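HOME & MONEY | Features | Renovation

Search stories Search Clear

The Long Life of a Plain Door

Why more owners of older houses are keeping the doors they have, and what it costs them

Raquel Torres bought her house with 11 doors she planned to throw away. They had been painted many times, four of them would not latch, and the one to the back bedroom had to be lifted by the knob before it would close. She had a quote for new ones in her email before she had the keys.

She still has the old doors. A carpenter who came to measure the openings told her that most of the frames had moved over the years and that a new door, cut square, would fit them worse than the old ones did. He offered to rehang one as a test. It took him a little over an hour, and it closed with one finger.

"I had never thought about a door before that," Torres says. "I thought you bought one, and when it stopped working you bought another one."

That is how most interior doors have been treated for a long time. They are cheap next to a kitchen or a roof, they are easy to haul away, and a contractor who is already in the house will often suggest changing all of them at once. The work goes quickly when the openings are true. In older houses they seldom are, and the savings disappear into shims, trim repair and paint.

Hanane Berrada has run a small door and window shop called Brultent for most of her working life. She has two employees and a waiting list that now reaches into November. When she started, nearly all of her jobs were front doors, the kind with carving or leaded glass that people were proud of. Bedroom and closet doors make up the larger share now.
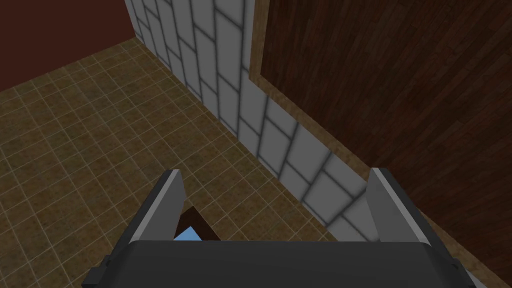
She puts the change down to price. A solid wood door of ordinary size costs a good deal more than it did when her older customers last shopped for one, and the hollow kind feels light in the hand to anyone who has lived with the other. People go to the store, swing a few samples back and forth, and come home with a different opinion of what they already own.

Her rate for a basic rehang is $55 a door if there are several in the same house. That covers new screws, a hinge adjustment and planing one edge. Stripping paint is extra, and she tries to talk people out of it unless the paint is so thick that the panels have lost their edges. Old paint may contain lead, and she will not sand a door from an older house until it has been tested.

What goes wrong

Most complaints come down to the hinges. The screws that hold the top hinge to the frame carry more of the load than the others, and over the years they work loose in the wood. The door then tips away from the hinge side at the top and starts to rub at the upper corner of the latch side. Owners see the rubbing and reach for a plane. By the time Berrada is called, some doors have been trimmed two or three times along an edge that was never the cause.

The repair is a longer screw that passes through the frame and into the stud behind it. If the hole is worn out, she fills it with glued hardwood, lets it set overnight and drills again. She charges very little for this and tells anyone who asks how to do it.

Damp is the second cause. Wood takes on moisture in humid weather and swells across the grain, and a door that sticks in August may be fine by winter. Berrada will not plane a door on a humid day unless it cannot be opened at all. She asks the owner to slide a sheet of paper around the gap, mark where it catches, and do it again in a drier month.

The bottom edge is often the trouble in bathrooms. It is the edge that nobody paints, and it drinks up water from the floor each time somebody mops. Two coats of primer on bare wood will usually stop it.

Why panels

The paneled door is an old answer to the same swelling. A wide board moves with the seasons, enough to jam or split. A frame of narrow pieces moves much less from side to side. The panels sit in grooves inside that frame, without glue, and are free to grow and shrink where it does no harm. The upright pieces are called stiles and the cross pieces are rails. 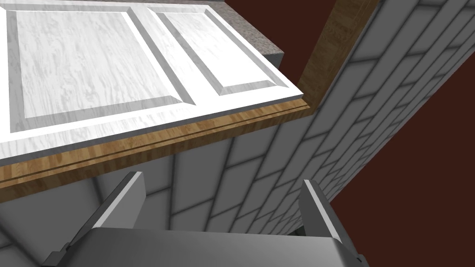
A white door with recessed panels framed by flat stiles and rails.

Paint can defeat the design. When it fills the groove around a panel, the panel is stuck in place, and the next dry spell may crack it down the middle. Berrada runs a thin blade around each one before she repaints. She also primes the panels out to their hidden edges when she has a door apart, so that a stripe of bare wood does not show when they shrink.

Many newer doors copy the look in molded fiberboard. These do not crack, and a good one will last for years in a dry room. They are harder to repair. A damaged corner can be filled, but a hinge that has torn out of a hollow door leaves very little to screw into.

Torres has one of those, on a closet that was added later. She has left it alone.

The secondhand market

Owners who are missing a door have more places to look than they used to. Kudholm, a salvage yard in a former feed warehouse, lists 2,414 interior doors in its current stock, sorted by width and then by the number of panels. Saturday is the busy day. Buyers walk the aisles with tape measures and bits of paper, and the staff have learned to ask for the height first.

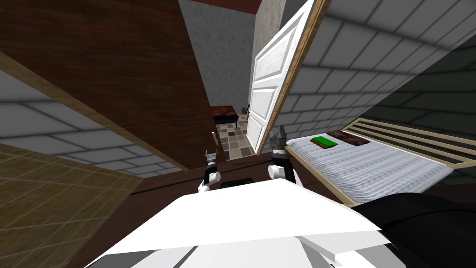 Height matters because a door can only be cut down so far. Taking more than an inch off the bottom rail can weaken the joints at the corners and makes the proportions look wrong. Width is less forgiving still. The yard tells customers to buy a door slightly larger than the opening and to bring a photo of the hinge side, with the distances from the top written on it.

Prices start at $25 for a painted door with no hardware. A door with its original knob and lock costs more, often because of the lock. Mortise locks, which sit in a deep pocket cut into the edge, are no longer made in many of the old sizes. Hrnčiar, a two-person firm that repairs them by mail, replaces the springs and cleans the case for $44. The usual fault is a broken flat spring, and owners are asked to send the lock unopened, as the parts tend to jump out.

Not everyone is convinced that the old way makes sense. Privus, a remodeling company that works mostly on rentals, replaces every interior door when it takes on a building. Its crews want one hinge, one knob and one color throughout, so that a repair in any unit can be done from the same box of parts. Berrada has no quarrel with this. She says that a landlord with many units and a family with one house are buying different things.

She is less patient with new doors put into crooked frames. The gap ends up wide at one corner and tight at the other, and the trim is packed with caulk to hide it. She gets calls about these after the first winter. Sometimes the owner still has the old doors stacked in the garage - and then the job is a short one.
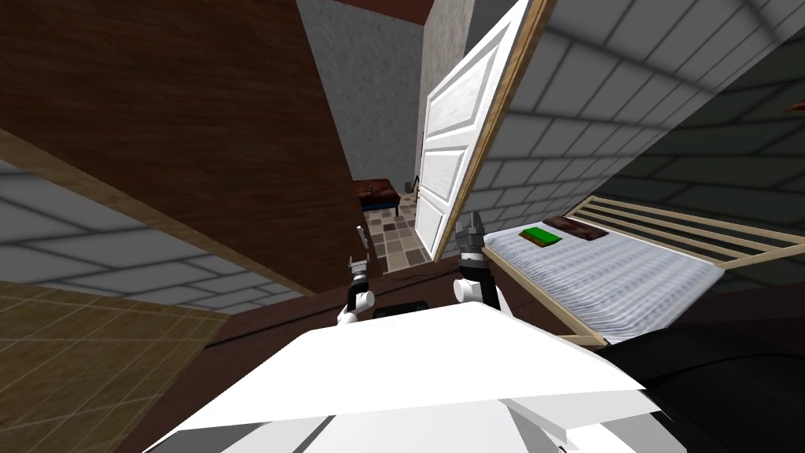 Before you call someone

Open the door halfway and let go. If it swings by itself, the hinge side is out of plumb. Removing one hinge pin and bending it very slightly with a hammer will add enough friction to hold the door still.

Lift the door gently by the knob. Movement at the top hinge means loose screws, and tightening them may be the whole repair.

Look at the strike plate, the small piece of metal on the frame where the latch goes in. A bright scrape above or below the hole shows how far the latch is missing it. A small difference can be fixed with a file.

Close the door on a sheet of paper at several places along the latch side. Write down where it grips. A carpenter can use those notes, and it helps to have them from two seasons.

Torres did three of her doors herself after watching the first one. The back bedroom took her most of an afternoon, with two trips for screws. It still drags a little in summer, and she has decided to leave the edge as it is until she has been through another year with it.

Tagged: Doors, Old Houses, Repair or Replace

Contact the editors | Subscriptions | Copyright, all rights reserved | Back to top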